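Unit 5: Festivals and Public Space

Chapter 5
How a City Puts On a Festival

Every summer the harbor town of Lomurano hands its waterfront over to artists for 34 days. Lanterns go up along the sea wall, a brass band plays from a barge, and the old customs house fills with chairs, lamps, posters and rugs that people are invited to touch. If you walked through in July you might think the whole thing had simply sprouted there. It takes a year of work, and that work is what this chapter is about!

A city festival is a strange and wonderful thing to study. It is partly an exhibition, partly a street party and partly a very long list of permits. Someone has to decide where the opening speeches will be given and whether the sound will carry over the water. Someone has to find beds for visiting artists, power for the lights, and a dry place to store a sculpture that arrives three weeks early. 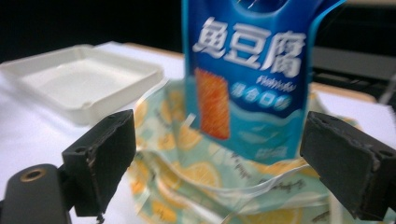
We will begin with the question every planning team faces first — what is the festival for? In Lomurano the answer was fairly plain. The town had a fine waterfront that people drove past on their way to somewhere else, and the council wanted them to stop and look. In Plondero, an inland city with no waterfront at all, the first festival grew out of a single design school that wanted to show student work outside its own walls. The two events look alike on a poster, but they were built for different reasons, and you can see those reasons in almost every choice their planners made (where the tents go, who gets a stand, what is free and what costs money).

The centerpiece is a good place to watch this happen. Most festivals of this kind commission one large work to stand in the middle of things and appear in all the photographs. Lomurano's best-loved piece was Sultana, a canopy of 414 painted sails strung between two cranes. It moved with every gust, and families came back at different hours just to see what the light did to it. Plondero chose Multska, a low winding bench that ran for 100 yards through the market square. Critics were cool about it at first. Shoppers sat down on it at once, and the city has kept it ever since.

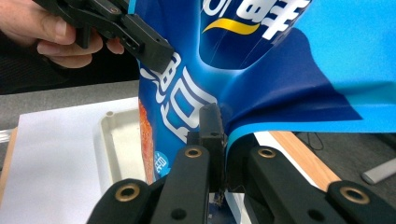 Fig. 5.1 A hand-held gripper pressing on a blue snack bag.

Money comes next, and please don't skip it, for it is more interesting than it sounds. A festival is usually paid for by a mix of public grants, sponsors, ticket sales and donated time, and each of those comes with its own hopes attached. We will read two real budgets side by side and follow one sponsor's contribution from the first phone call to the name on the banner.

Later sections turn to the audience. Who comes on opening night, and who comes on a wet afternoon in the third week? How do you welcome people who have never set foot in a gallery?

Before you read on, think of a public event held near your home. Write down where it took place, who seemed to be in charge, and one thing you would have done differently. Keep your notes handy — you will need them for the planning exercise at the end of Section 5.2.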